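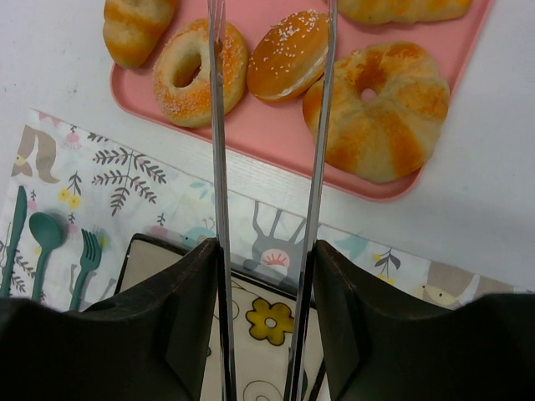 Speaker notes — Skalemix table-setting kit, Utbridge meetup
Maureen Heywood
3 January 2025

Opening (keep it short, people want to see the kit)

Hi everybody. I'm Maureen, I run the test bench at Tunstall, and I've been living with the Skalemix kit since June. I bought it at full price with our own budget, so you're getting a user's opinion tonight. I like it a lot. I also have a list of gripes, and you'll get those too.

Quick show of hands: who has tried to get a robot to pick up food? Keep your hand up if the food survived. (Wait for the laugh. If there's no laugh, move on.)

What you get

One gripper, two fingers, swappable tips. A small wrist camera with its own mount. A cable that is honestly too short for our arm, and I'll come back to that. Then the software, which records your demonstrations and trains on them, and a booklet of 18 starter tasks. The whole thing goes for 440 dollars without the arm. You bring your own arm.

The booklet is the part I'd pay for twice. Every task is one page and starts with where your things go on the table. We skipped ahead to breakfast on day two, because of course we did!

Why breakfast

Blocks are great for checking your calibration and terrible for finding out what a gripper is really like. A block is the same on every side. Now hand it a donut, then a bun with seeds on top, then a twisted ring that's all bumps. Each one wants a different approach, and the closing width you liked a minute ago is wrong for the next one. Put the plate on a busy patterned placemat and the camera has some work to do as well.

Rings deserve their own minute. There are two sensible ways to grab a donut: squeeze across the outside, or put one finger through the hole and pinch the side. We taught both. Mixing them in one training set was my mistake, and the arm would hover over the middle as if it were reading a menu. Pick one style and stick with it, at least for your first set.

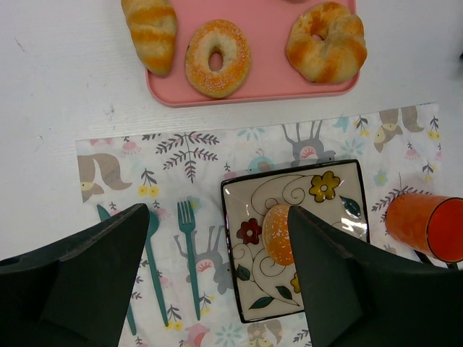
Placing is the harder half. Picking a roll up off a tray is forgiving, there's usually space to come in from a slightly different angle. Setting it down on a small plate with a fork right next door is a different job. Come in too low and you shove the plate. Let go too high and the roll decides for itself where breakfast is served. The kit has a setting called soft release that opens the fingers in two stages, and I'd turn it on before you do anything else. It's off by default and I have no idea why.

Our numbers (say these slowly)

We recorded 89 demonstrations of the tray-to-plate task. On the first training run the arm got the item onto the plate in 68 percent of tries. I was thrilled with that! Then we threw out the demonstrations where I had gotten impatient and rushed the last inch, trained again, and it was visibly calmer on the way down. I don't have a clean second number for you because we changed the lighting that same afternoon. Lesson learned, change one thing at a time.

The gripes

The cable, as promised. Measure from your wrist joint to your base before ordering, and then add slack for rotation. We ended up with an extension clipped along the arm.

The fingers take up a good part of the wrist camera's view when you're down close. You get used to it, but if you're doing the demonstrations by watching the camera feed alone, you'll be guessing at times. Our team in Berden added a second camera on a stand beside the table and swears by it. I'd do the same if I had the desk space.

Swapping tips means four tiny screws. Bring a magnetic screwdriver and a dish to put the screws in. (Tell the carpet story only if we're running early.)

The file export works fine, but it names everything by time and nothing else. Keep a notebook. I mean a paper one, next to the arm.

Who I'd point toward it

If you teach a class or run a club and already own a small arm, I'd say go for it. You can have something moving by lunchtime, and the booklet carries a beginner a surprisingly long way. If you need high speed or heavy loads, look elsewhere — the motor is gentle, and I'm glad of it around pastry, but it won't lift your toolbox.

Leave the booklet on the front table so people can flip through it during questions. Have the cable out too, somebody will ask how long it is.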